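Hokton restructures its academy coaching staff

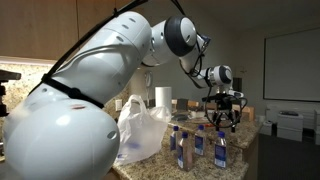 CLUB NEWS

Hokton have split the post of academy director into two roles, effective from April. Gunnel Forsberg takes charge of coaching for the under-12 to under-16 groups. Birgit Meinecke will run recruitment and the loan program, and reports directly to the club's board.

The change follows an internal review of player progression. Over the last 6 seasons, 100 players signed scholarship terms and 4 of them went on to start a league match for the first team. The review found that scouting reports and training records were kept in separate systems, with no shared grading scale. Both departments will use one scale from the start of preseason.

Kelly Haworth remains under-18 head coach. Her squad moves to the north pitch at Pleser Park, where the surface was relaid over the winter. Match days are unchanged, but kickoff for home games is now 11 a.m. The reserve side keeps the main pitch and will continue to train there in the evening.

Two part-time scouting posts covering the coastal district have been closed. Reports from that area will be handled by Jovita Becerra, who already covers the inland clubs. Applications for trials should be sent to her office and must include date of birth, current club and preferred position.

The youth cup final against Engebretsen drew 2172 spectators, the highest gate for an academy fixture at the ground. Season tickets will admit holders to all under-18 home games next season at no extra charge.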